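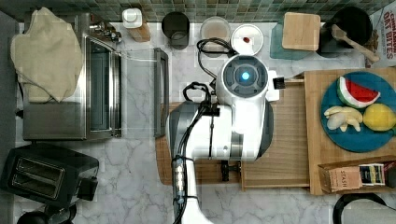
The white arm over the light board, blue light on.

How I compare two grippers on a kitchen counter

I get asked a lot how I decide between grippers, so I finally wrote my routine down. It's the same one I used for the Asteck and the Didetti, and it works fine with whatever you've got bolted to your wrist!

Step 1. Set the counter first and leave it alone. I like ordinary clutter (boards, a plate of play food, a box of tea) because a clean table makes every gripper look like a genius. Put tape under anything that has to go back to the same spot.

Step 2. Sort out your cables. Run the arm by hand through its full reach, slowly, and watch the loops the whole way. I lost most of an evening in September to a loop that snagged on every wrist turn, and I blamed the controller the entire time. Sorry, Clatov.

Step 3. Zero the fingers. Close them all the way, set that as zero, then open and close them 7 times. If the reading drifts, tighten the mount and start over.

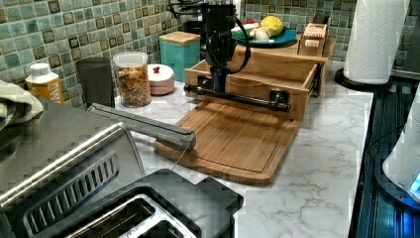

Step 4. Try your approach heights. Start high over the target and come down in small steps, and write down the height where the fingers first touch. Wide grippers need more room on both sides than you'd think, especially near a box or tray with walls – I add a little clearance and then add a little more.

Step 5. Run the picks. I do 26 per object per gripper, same speed, same start pose. Keep a plain text log with the object, the result and one word for what went wrong ("slip," "bump," "missed"). Ifeoma Shehu talked me into the one-word rule and my logs got so much easier to read.

Step 6. Swap grippers and repeat. Redo step 3 after the swap, please! Also check your payload setting. Mine was off by 300 grams once and the arm sagged on every single lift.

If you're using the Ajayi logging script, raise the line limit to 2,000 before you begin or it'll quietly drop your early picks.

Last updated January 1, 2022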